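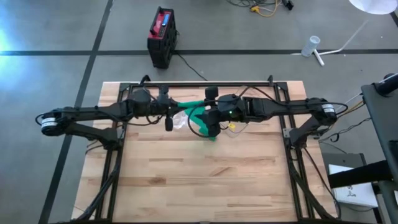 Wooden tabletop with green cloth.

Sorbridge Street Merchants Group
Minutes of the October meeting

Meeting opened at 6:35 p.m. in the back dining room at Đào. Thu Vương chaired. Sign-in sheet is with the paper copy. Apologies were received from the shoe repair shop and the pharmacy.

Minutes of the last meeting

Approved with one correction. The item on sidewalk signs should say that signs must be taken in at closing, as agreed, and not "at dusk." Corrected copy to be posted.

Matters arising

Loading zone. The city has answered our letter. They will repaint the curb outside the hardware store but will not extend the hours. The hardware store asked that the group write again after the paint is done. Agreed.

Alley light. Still out. The landlord says the part is on order. The print shop has a work light on its own back door and will leave it on until closing in the meantime.

Trash pickup. Three businesses reported missed pickups behind the north side. Thu has called the hauler and was told the truck could not get past parked cars. Members are asked to remind staff and delivery drivers to keep the turn clear before 7 a.m. The florist pointed out that one of the cars belongs to an upstairs tenant and the notice should go to the apartments too. Thu to write the notice, florist to put it through doors.

Winter evening

Most of the meeting was spent on this. The street will be closed to cars from 4 p.m. to 9 p.m. as last year, if the permit comes through. The application has been sent and the fee paid.

Budget. The group agreed to spend up to $3000. This covers the permit, barriers, portable toilets, printing, and the band. It does not cover lights, which are under the next item. The bookstore asked whether the barriers could be borrowed from Fokstead, where the downtown group owns its own set. Thu will ask. If they can be borrowed the savings go toward a second toilet, as there was a line for most of the night last year.

Stalls. Members get first choice of the space in front of their own doors. Outside vendors pay a fee, to be set when the map is finished. There was a long discussion about food stalls. Đào and the sandwich shop are both worried about outside food vendors parking directly across from them. It was agreed that outside food goes at the south end by the bank and nowhere else. The candy maker from last year counts as a gift stall and can stay where she was.

Music. The school band has said yes for the first hour. The director would like them under cover if it rains, and the bank has offered its entryway. No amplified music after 8:30 p.m.

Flyers. The print shop quoted for 600 flyers on colored stock. Approved. Wording to be agreed by email. Please check the spelling of your business name when the proof goes around, the tea shop was wrong two years in a row.

Street lights and window lights

We received a written quote from Urnomau for stringing lights across the street, including putting them up and taking them down. The price is $3000 for the season. Members felt this was fair but several did not want to pay it on top of the event budget. The optician said the old strings in storage still work and only need new clips. The hardware store thought the wire was too worn to go up again over traffic.
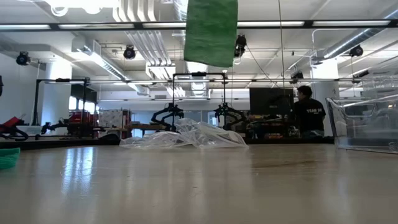

Long table with green cloth, clear plastic, and storage bin.

After discussion, it was agreed to accept the Urnomau quote if they will take payment in two parts. If they will not, the item comes back to the next meeting. The hardware store will look over the old strings and throw out any with cracked wire. Good ones can go to members for their windows.

Membership dues

The account is in order. Dues go up by $5 from January. One vote against. Reminder letters will go out next month. The barber shop asked to pay by quarter and this was allowed.

Other business

The bench outside the bakery has a loose slat. Reported to the city.

The bookstore will be closed for inventory the first week of January and would like people to stop leaving packages for other shops there during that time.

Somebody left a gray umbrella at the last meeting. It is behind the counter at Đào.

Next meeting

Same place, 6:30 p.m., date by email. Items for the agenda to Thu Vương. Stall map to be brought in draft.

Meeting closed at 8:10 p.m.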